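**Sorting the junk bin – how do you guys split it up?**

Club storage / general chat

---

**dami_bashir** wrote:

ok so the rec room bin is out of control again. Sports stuff, kid stuff, bits of I dont know what, all in one gray metal bin with no lid. People come in for a shuttlecock and tip half of it out on the floor.

I want to split it before the Binville open day. Budget is small. Was looking at the Trurex stackers, 12 in a pack, but the shallow ones look flimsy. Anyone have them?

Also do you sort by sport or by size? Every time I sort by sport I end up with a "misc" box that is bigger then all the others put together.

– Damilola

---

**shelf_life** wrote:

Size. Always size. Small stuff sinks, big stuff gets dumped on top, then you dig.

Had the Trurex shallow ones two years. Corners crack if you stack past four. Deep ones are fine.

---

**AlbertinaA** wrote:

Disagree on size, sorry. We have 349 things on the loan list at our place and if I sorted by size no one would find anything. By sport, label on the front, done. Misc box gets emptied every October whether people like it or not. Anything without a name goes to the swap table.

Shuttlecocks need their own tube or tub btw. Plastic ones too. Ribs bend if something heavy sits on them and then they fly crooked.

---

**shelf_life** wrote:

> By sport, label on the front, done

works if your people read labels. Mine dont

---

**tinlid** wrote:

Do you need to split it at all?? One open bin, everyone can see in, nothing gets lost behind a door. I'd keep the bin and just take out what doesnt belong. A flat metal bin is easy to wipe out too. We spent money on drawers at Brasby and people still leave things on top of the drawers.

---

**dami_bashir** wrote:

@tinlid maybe. It's the mix that gets me though. White plastic shuttlecock, the open grid kind, lying on its side right by some purple thing with a white stripe down it, and then a little yellow thing with a black center next to all that. Where does the purple one even go? Toys? Sport? And thats before you get to the pile on the left.

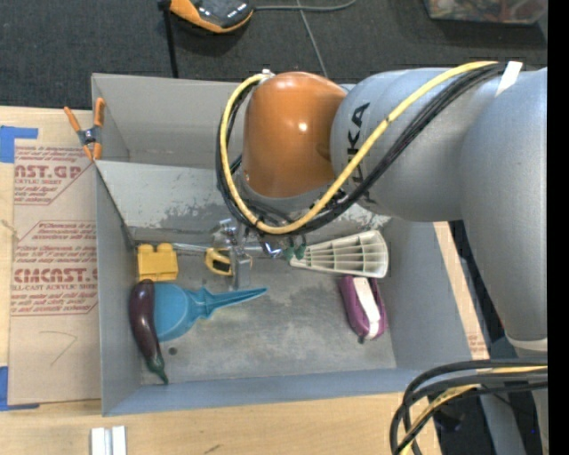 ### Re: Sorting the junk bin – page 2

**AlbertinaA** wrote:

Shuttlecock out first. Own tub. I mean it.

Purple one – pick a box and write it down. Doesnt matter which as long as it goes back to the same one. I keep a sheet taped inside the cupboard door for exactly this kind of thing, "if in doubt, it lives in ___". Saves a lot of arguing.

---

**kneepads** wrote:

That tabletop is a good height for sorting, do it there and not on the floor. My back speaks from experience.

What I do:

- tip everything out on a sheet
- pull anything that can be crushed
- pull anything tiny
- whatever is left goes back in the bin

Took me one evening for a bin that size. Ok one evening and a bit.

---

**shelf_life** wrote:

so... by size lol

---

**kneepads** wrote:

By crushability. Different.

---

**AlbertinaA** wrote:

It is a bit by size, kneepads.

Anyway Dami if you do go with boxes dont get 12. Get four deep ones and see. I bought a full set the first year and seven sat empty under the stairs till I gave them away.

---

**tinlid** wrote:

Still say leave it. More than 1,000 kids thru our hall last year and one bin did the job. Put a divider across the middle if you have to. Bit of scrap board cut to the width, wedge it in. Crushable one side, rest on the other. Costs nothing.

---

**bíró_fan** wrote:

for labels use a Bíró paint pen, not stickers. Stickers peel off metal by spring, ours did anyway. Wipe the grease off first or the pen skips.

---

**shelf_life** wrote:

paint pen on a bin you might want to relabel? no. Luggage tags on the handle.

---

**bíró_fan** wrote:

if there is a handle. I dont see one. and nail polish remover takes the pen off, test a corner

---

**dami_bashir** wrote:

ok lots here, thanks all. Plan for now:

1. Tub for the shuttlecocks (yes Albertina)
2. Divider in the bin like tinlid said, see if it holds
3. Two deep Trurex boxes for whatever wont fit, not the 12 pack
4. Sheet inside the door

Not doing the whole cupboard yet, there's 481 lines on the old inventory and I bet half of it is gone. Will measure the bin tonite. Anyone know what thickness board holds without bowing?

---

**tinlid** wrote:

half inch. Cut it a hair long and tap it in.

---

**shelf_life** wrote:

quarter inch is plenty for shuttlecocks

---

**AlbertinaA** wrote:

The shuttlecocks are going in a TUB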